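# The table is finally clear (and I can't stop looking at it)

March 10, 2019

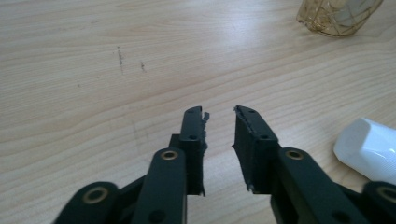 ## How it got buried in the first place

We bought this table when we moved in, and for the first couple of weeks I was very strict about it. Then the jigsaw happened. A 1,000-piece harbor, a present from Beverley Stubbs, who does one a month and thinks everybody else should too. You can't eat around a jigsaw, so we ate on the couch, and once you're eating on the couch the table is fair game. Mail went on it. Then the sewing machine, the box of lamp parts, two coats, and a bag of things to return that were well past returning.

Yesterday I got up early, made coffee and started at the window end. I did have a plan! Everything came off and went onto a bedsheet on the floor, and it could only leave the sheet if it was going to a real place. No "for now" piles. The mail took the longest by a mile. I found a birthday card I'd written to Teun last May, stamped and everything. (Sorry, Teun. It's on its way.)

The harbor went back in its box with 14 pieces of sky still missing. I've made my peace with that.

## The grain!

I had forgotten how pretty the top is. It's very pale, a light beige, with fine wavy lines running across it, and when the light lands on it you get a soft bright patch where the grain almost disappears. I wiped it down with a barely damp cloth and a drop of dish soap, then went over it again with a dry one, following the lines. Ho-yin Lam swears by cold tea for this kind of thing, but I'm not brave enough to try it on something this light.

There was one sticky ring left by a jam jar. Warm water, cloth laid flat on it for a few minutes, gone. So satisfying.

## New rules, loosely held

Mail gets opened standing up, next to the recycling. The sewing machine lives on the bedroom shelf and comes out when I'm sewing, then goes home again. One bowl is allowed for keys, and if the bowl fills up I have to empty it before I can complain about it.

And we're using the table for dinner! Lai-ching and Corentin are coming over on Friday, so that's 4 of us, which is exactly how many chairs we own that don't wobble. I'm making the lentil thing with the crispy onions and Corentin is bringing bread. I was going to buy a tablecloth for it and I've decided against it completely. I want to see the wood.

Next up is the hall closet, where the lamp parts went. Yes, I know I said real places only. They have a labeled box now, and I'm counting it.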